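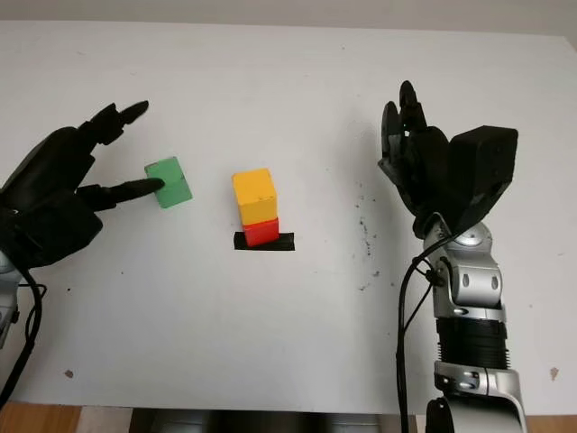
What are toy blocks?

Toy blocks are solid pieces of simple shape, most often cubes, that children stack, line up and knock down in play.

November
By Shoaib Warraich

Toy blocks, also called building blocks or play blocks, are one of the oldest and most widespread kinds of toy. A set may hold a handful of plain cubes or several hundred pieces in many shapes. Blocks differ from construction toys in the narrow sense in that they have no studs, pegs, magnets or slots. A block building stands up by weight, balance and friction alone, and it comes down the same way.

The word is used loosely. Shops and parents often call interlocking bricks "blocks" as well, and some makers sell magnetic cubes under the same heading. This article deals mainly with loose, non-locking blocks.

History

Small cut pieces of wood, bone, stone and baked clay were probably given to children long before anyone sold them as toys. Offcuts from carpentry are the likely source of many early sets. They cost nothing, they were already square, and a carpenter's household had plenty of them. Very little of this material survives in a form that can be called a toy with confidence, and plain pieces of wood leave few traces in written records.

Blocks with letters on them are mentioned in English writing by the end of the seventeenth century, when they were recommended as a way of teaching reading without drill. By the nineteenth century they were a regular trade item in Europe and North America. Printed paper was glued to the faces of wooden cubes, so that a single set could show letters on one side, animals on another and part of a larger picture on a third. Picture cubes of this type are still made. A set with six faces gives six pictures, and the child turns the cubes until the parts match.

The kindergarten movement of the nineteenth century gave plain blocks a place in the classroom. Sets were handed out in boxes, each one a larger cube divided into smaller parts, and were meant to be used in a fixed order. Early in the twentieth century, American teachers moved toward larger and heavier floor blocks and let children decide what to build. The unit block, described below, comes from this period and remains the standard school type in the United States.

Stone blocks pressed from sand, chalk and linseed oil were sold in large numbers in Germany from the 1880s. They were heavy for their size and stood very firmly, and the sets came with printed plans for bridges, churches and railroad stations. Plastic blocks became common after the middle of the twentieth century.

Materials

Hardwood is the usual material for better sets. Maple, beech and birch are all common. They take a smooth finish, they don't splinter easily, and they are heavy enough to stay put when another piece is laid on top. Softwoods such as pine are cheaper and lighter but dent at the corners. Rubberwood, cut from plantation trees past their use for latex, is found in many lower-priced sets.

Plastic blocks may be hollow or solid. Hollow ones are light and cheap, and they float, so they are often sold for the bath. Foam blocks are used with very young children and in gyms, where the pieces can be as large as the child. Cardboard blocks are printed to look like brick and are shipped flat. Cork has also been used. It is quiet when it falls and grips well, though the edges crumble with time.

Surface finish affects how blocks behave. Bare, lightly sanded wood has enough friction for tall stacks. A thick coat of gloss paint makes the faces slippery, and stacks of painted blocks tend to slide apart where bare ones would only lean. Many makers stain or dye the wood for this reason, or paint only some of the faces.

Shapes and sizes

The cube is the simplest shape and the one most often found in sets for babies and toddlers. Cubes for this age are usually made large enough to hold with the whole hand. Sets for older children add prisms, cylinders, arches, wedges, half circles and long planks.

In a unit system every piece is a multiple or a fraction of one basic block. The basic block is commonly twice as wide as it is thick and twice as long as it is wide. A double unit is as long as two basic blocks, a half unit is half as long, and so on, so different pieces can be swapped for one another and the rows still come out level. Children find this out by building. A gap that is too short for one piece is filled by another, and after a while they reach for the right size without trying the rest.

Accuracy of cutting matters more than most buyers expect. A small error in one block does no harm, but errors add up over a tall stack or a long row. School suppliers usually state how far a piece may differ from its stated size. Wood also moves with the weather, and a set that was exact when cut may be a little off in a damp room. 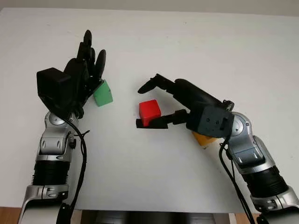

Small colored cubes, with a white tabletop as the building surface.

Color

Plain wooden sets leave the color of the material as it is. Colored sets mostly keep to red, yellow, blue and green, with orange and purple in larger ones. Color allows sorting games and patterns that plain blocks do not, and it helps a young child follow an instruction such as "put the green one on top." Some teachers prefer plain sets for building, on the view that children with colored blocks sort by color first and pay less attention to shape. Others mix the two.

Regulations in many countries limit lead and other metals in toy paint. Old painted blocks from before such rules came in may contain lead and should not be given to small children.

Play at different ages

Babies hold blocks, bang them together and put them in their mouths. Stacking begins later. Many children can put one block on another soon after their first birthday, and at 18 months a short tower is common. Knocking down comes before building up, and for some time adults do most of the building.

Between two and three, children often make rows on the floor before they make walls. The bridge follows – two blocks standing apart with a third laid across the gap. After that come enclosures, meaning a ring of blocks with a space inside, and then repeated patterns and matching sides. Names for buildings tend to appear around the same stage. An enclosure becomes a barn or a bed, and other toys are put in it.

By school age many children plan what they will build before starting and will keep a building up for days if the space allows. Group building brings in talk about who does which part. It also brings arguments, mostly over the long pieces.

Because stacking small cubes is simple to set up, it is also used in checks of hand control in young children. The child is shown a short stack and asked to make one like it.

Learning

Block play has been linked to several kinds of learning, including counting, spatial skills and language. Studies have found that children who build more tend to do better at tasks such as copying a pattern or turning a shape in the mind. It is harder to say which comes first, as children who are good at such tasks may also enjoy blocks more. Guided play, where an adult suggests a goal or asks a question, seems to have a stronger effect than leaving the blocks out.

Sets and makers

Home sets are usually sold by the piece count. A small family set may have 37 pieces and a classroom set 500 or more. Large makers sell through schools as well as toy stores, and there are many small workshops. Among the smaller names, Gruster makes beech cubes with beeled edges, a local term for a corner rounded by hand, and Arain sells dyed maple cubes in cloth bags. The Brurkby pattern is a wedge-heavy set in which half the pieces are ramps. It was popular in nursery schools for a time and is now mostly found secondhand.

Collectors look for complete sets in the original box, and the printed plan sheet can be worth more than the blocks. The toy room at Kurnorach has a good run of lettered cubes and stone blocks, including several boxes with the packing diagram still inside the lid. Repacking a stone set without the diagram is difficult, as the pieces fit the box in only a few ways.

Care and storage

Wooden blocks are wiped with a damp cloth and dried at once. Soaking raises the grain and can split the wood along the end. Rough edges are taken down with fine sandpaper. Foam blocks are washed by hand, and cardboard ones cannot be washed at all.

Open shelves are usual in schools, with each shape in its own place and an outline on the shelf to show where it goes. At home most sets end up in a box or bag. Deep boxes make the small pieces hard to find, so shallow trays are sometimes used under a bed or couch.

See also: construction set, dollhouse, picture cube, stacking rings, tangram

Text edited by Adeel Qureshi. Copyright Shoaib Warraich. All rights reserved. | Contact | Back to top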